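July
By Ruth Cárdenas

The Bondik two-finger gripper kit arrives as a flat box holding the drive body, one pair of fingers, a flange plate, a cable with a screw collar, and a folded sheet of instructions. I fitted it to the small arm I use for tabletop handling work and kept it there long enough to go through two sets of finger screws and one full re-zero. What follows covers mounting, alignment, upkeep and the camera setup. I paid for the kit.

Mounting is straightforward if the flange plate goes on first and the drive body second. The instruction sheet has it the other way, and following the sheet leaves two of the plate screws under the body where a hex key will not reach. The locating pin is a snug fit and needs no persuasion. Route the cable along the outside of the wrist with enough slack for a full turn in each direction, then turn the wrist by hand through its whole range before applying power. The collar on the cable is metal and can be tightened without tools. I would have liked a strain relief on the body side. I added a clamp of my own.

Finger alignment takes longer. Each finger sits in a slotted carrier, and the slots allow more side play than the tapered tips can tolerate. If one finger is set slightly forward of the other, the pair will still close, but a thin object will twist as it is gripped. The sheet suggests closing the fingers on a flat gauge and tightening the screws in that position. This works for the tips and leaves the roots unchecked, so I put a second shim near the carrier and tighten in small steps, alternating sides. After that, run the close command 5 times and check the gap again. Mine moved on the first attempt because one screw had bottomed out before it clamped.
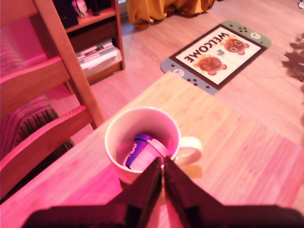
Approach height is the setting that matters most once the fingers are square. The kit stores it as an offset from the fingertip to the work surface, and the default is too cautious for low objects and wrong for anything with a rim. I teach it on household items, as they vary more than test blocks do. A white mug on the table is a useful one: the tips have to come in at the lip, the handle off to the right has to stay clear of the fingers, and with something purple standing at a slant inside, there is less room within the opening than the mug's size suggests. I set the offset with the arm in slow mode, save it under its own name, and repeat the approach from the opposite side before trusting it. The software keeps saved offsets through a power cycle. It does not keep them through a firmware update, so write them down.

The wrist camera bracket is sold separately by Tedesex and bolts to the same flange. It is a decent piece of bent metal with one poor decision in it, a tilt joint held by friction alone. Vibration from the wrist will move it over a working day. A drop of low-strength thread locker on the tilt screw has held mine, and the mark I scribed across the joint tells me at a glance if it shifts. Set the tilt so that both fingertips remain in view when fully open. Set focus by hand at the grasp distance and lock the ring.

Exposure and white balance should be locked as well. Under strongly colored light, automatic white balance keeps hunting, and any check that depends on object color will give a different answer each run. Pink or red light is the worst case I have tried. Wood grain picks up the tint, pale objects take it on completely, and dark fingers lose most of their edge against a shadow. I now run the position check on outline only and leave color out of it.
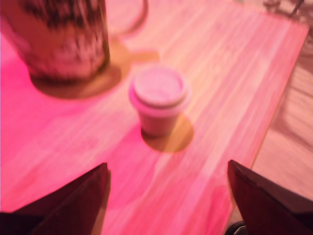 Opening width is the other setting to leave alone until the camera is locked. A wide opening gives more allowance for position error on small items, but it also sweeps more of the table, and the outer corners of the fingers will find a neighboring object sooner than the tips will. I keep 2 presets, wide and narrow, and let the job file choose. Switching between them is quick. The drive makes a short click at the end of travel, which I took for a fault until I had the cover off and found the stop.

Upkeep is light. The sheet calls for cleaning the carriers and nothing else. I do the following on Monday, before the first job:

Wipe the finger faces with a dry cloth, then with alcohol.
Check the carrier screws with a torque driver.
Look at the tips for chipping along the taper.
Confirm the mark on the camera bracket.
Run the zero routine and compare with the last saved value.

The whole list takes about 3 minutes when nothing is wrong. The carrier screws are the weak point. They are soft, the sockets round off early, and I replaced mine with a harder grade of the same length. Replacement fingers come from a reseller in Okcombe and were dimensionally close enough that I only had to redo the zero.

The drive body has given no trouble — I have had it open once, out of curiosity about the click, and the grease inside was clean and evenly spread. The cover seal goes back on without pinching if the long edge is seated first.

I would buy the gripper again at the price. The bracket I would buy only with thread locker in the same order. Anyone working mostly with thin or light parts should budget an afternoon for the fingers alone and ignore the step order on the sheet.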